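Ovport Garment Care – Folding Automation, Gallery

Ovport takes in outerwear for cleaning and minor repair, and sends it back folded. Until last year every piece was folded by hand. The site at Misov now runs two folding cells from Codance on the day shift, and a third is planned for October. The notes on this page cover the work at hand and the changes in job content for the folding staff. Text by Xinyi Mao, process engineering. Page last revised 08/02/2021.

Background

The folding group at Misov has 15 people. Before the cells, each person folded, bagged and labeled at one station for the whole shift. Shirts and flat goods went to the cells first. Padded jackets were left with the hand folders because the loft of the fill varies from piece to piece, and a fold that holds on a thin shell springs open on a thick one.

Stations after the change

Four jobs now exist where there was one: cell feeder, cell tender, hand folder and demonstrator. Staff rotate between them every two hours. The rotation plan is drawn up by Yusri Nugroho, shift lead, and posted at the time clock. Requests to stay on one station go to him in writing.

Feeder. Lays pieces face up, closures fastened, collar toward the back stop. Work height is fixed at the belt. Two people asked for a lower platform and both platforms are in place.

Tender. Watches one cell, clears stops, and logs each stop by code. Code 4 (layer slip) accounts for most of them. The tender does not refold a rejected piece; it goes to the hand table in a gray tote.

Hand folder. Takes rejects, padded goods, and anything with fur trim or a detachable hood. Piece rates were dropped for this station when the easy goods left it. Pay is now hourly, on the same scale as the tender.

Demonstrator. Folds with a hand-held gripper so that the motion can be recorded and used to train the next cell. The grip opening and the path of the tool are what matter; speed is not measured. Lingyun Tang wrote the work instruction and trains new demonstrators.

Recording targets

The padded jacket set calls for 1,000 accepted folds. Of these, 200 must be on soft surfaces such as beds, where the garment sinks and the lower layer moves with the upper one. A fold is accepted when collar, hem and sleeves end inside the outline given in the instruction. Ihor Sirko reviews the recordings and returns rejected ones with a code, usually on the next shift.

Grip wear

Pads on the hand-held tools are changed after 100 hours of use. Worn pads slide on coated nylon and the demonstrator begins to squeeze harder to make up for it – this shows up later as wrist complaints. The pad log hangs with the tools. Fill it in at the change, not at the end of the week.

Padded jacket, soft surface 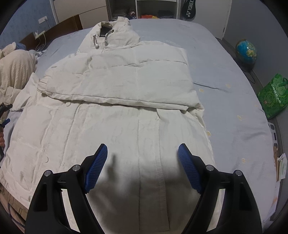 Does a demonstrator need to have worked as a hand folder first?

Six months at the hand table is the current requirement, though Misov will accept three months for staff who have also tended a cell.

Upper half down over the lower, collar lining exposed. The fingers are wide open over the placket, with the blue pads facing each other.

Open points

Job grade. The demonstrator station is still graded as hand folder. Ruoxi Zhong has filed for a separate grade on behalf of the folding group. The request is with the site manager.

Noise. The cells add a steady blower sound at the feeder position. Readings are under the limit for the site, but ear protection is available at both cells on request.

Headcount. No position in the folding group was closed when the first two cells went in. Two people moved to receiving at their own request. The plan for the third cell lists one feeder and one shared tender.

Related pages: Misov shift rotation plan – Work instruction, hand-held gripper – Stop codes, folding cells – Lu site, pressing line gallery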